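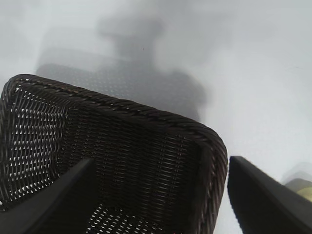 Wrist camera, basket station, Grilludside open day. One finger inside the rim, one outside.

To: the robotics hobby list
Date: 28 Jun 2025
Subject: Re: Grilludside open day, worth the drive?

> Has anyone been to one of the Grilludside open days? I'm thinking of
> going to the next one, which would be in December if they keep to the
> schedule. It's 90 miles each way for me, and the last demo I drove
> that far for was an arm waving at us from behind a rope. I want to see
> it pick up something that isn't a cube. Also, is it all sales people,
> or can you talk to someone who runs the things? And do they still
> charge for parking?

I went this morning, so you get the fresh version.

Short answer: yes, go, but eat first. Parking is free now. The money has been moved to the sandwiches.

They had three stations running in the long room. Teveleck had the biggest stand and the biggest screen, and a sorting line that dropped bottle caps into bins at a very nice clip until someone's kid fed it a button. It thought about the button for a good long while. The Teveleck person kept talking at the same speed the whole time, which I admired more than the sorting.

Warraich was in the corner with a mobile base that follows you. It followed me to the coffee and then to the exit. I don't know what it wanted. They say the battery is good for a full shift and I have no way to argue with them, having left after lunch.

The one you want is Prudotico, the basket station. No cubes. A two-finger gripper, a white table, and a dark wicker basket with a thick braided rim, the sort people put rolls in. The job is to grab the basket by its rim near a corner, lift it and set it down again somewhere else. That sounds like nothing, and if you've ever tried it you'll know why I stood there for most of an hour. The weave is full of holes, so the camera sees the white table through it in a hundred little dots, and the rim is a fat twisted rope that isn't flat anywhere. Then the arm throws its own shadow over the table right behind the thing it's trying to look at.

They put the wrist camera view up on a monitor and let me have a still from it, which is what's at the top. It's the best seat in the house. You get the two black fingers coming in on either side of the rim and you find yourself leaning.

As for how it did: the crew had a tally sheet taped to the stand, 200 tries since they set up the station on Thursday, and 21 of those marked as drops or misses. They didn't hide the sheet and they didn't point at it either. I watched a couple of dozen goes and saw two bad ones. The first time it closed on air next to the rim, lifted the air very carefully, and put it down exactly where it had been told to. The second time it got hold of the basket but too far around the corner, and the whole thing swung like a gate. Both times it went back and tried again without anybody touching it, and that impressed me more than the clean ones did.

On your other question, the two people at that station were the ones who run it. I asked what happens if you swap the basket and got a real answer, with some wincing in it. Pale baskets are worse, apparently, at least on that table. Floppy ones they would prefer not to discuss. They've logged over 900 grasps back at the shop on stiff wicker alone, and the fingers are plain black wedges because the fancy padded ones kept snagging in the weave. I asked about price and was handed a brochure with no price in it, so some traditions are safe.

Things I'd do differently:

Get there when the doors open. By eleven there were people three deep at the monitor and I could see a very good view of a backpack.

Skip the talk upstairs. It's the Teveleck video from their website, with the lights off.

Bring your own basket. I mean it. They said they'd try anything that fit on the table, and all I had on me was a hat. They were polite about the hat.

If you do go in December, check the side road first, as the lot is on a hill and I wouldn't want to meet it with ice. And if the Warraich thing follows you out, let me know how far it gets.

I have a few more notes on the gripper geometry if anyone wants them, but they're in pencil and partly on the brochure.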